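Right, I promised a few of you a proper write-up of the hand-held gripper trials, so settle in with a cup of something, this will run to several posts.

We've had two sets of fingers on the go since December. The Zultero ones are straight and flat with a rubbery pad, and the Canden ones are curved, a bit like a pair of brackets facing each other. Same handle, same camera, same pile of T-shirts.

I went in rooting for the flat ones, I'll admit! They're lovely on boxes and bottles. But on thin cotton lying flat on a tablecloth they kept pushing the hem along in front of them, and I lost 18 grabs out of 100 that way. The curved pair lost 7. 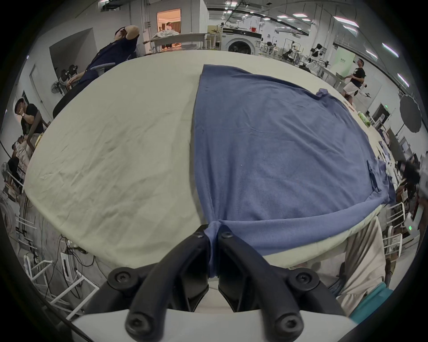
Curved jaws on the blue T-shirt, bunched up at the near edge of the table.

What I like about the curved ones is that they gather the cloth as they close, so you get a good fat bunch to pull on (my wrist is very grateful). What I like less is that you also get the bunch when you only wanted one layer. For folding sleeves neatly, that's a nuisance, and I haven't found a way round it yet.

Camera next. I tried 3 mounting heights and settled on the lowest, where you can see both jaws and still have plenty of table ahead of them. The Radulović bracket holds it nicely, though I do wish the screws took the same key as everything else we own.

Towels on Tuesday, over at Giltgate, with both sets in the bag. If anyone has tried curved fingers on something thick and fluffy, do tell me how you got on, I'd love to hear before I lug it all across town.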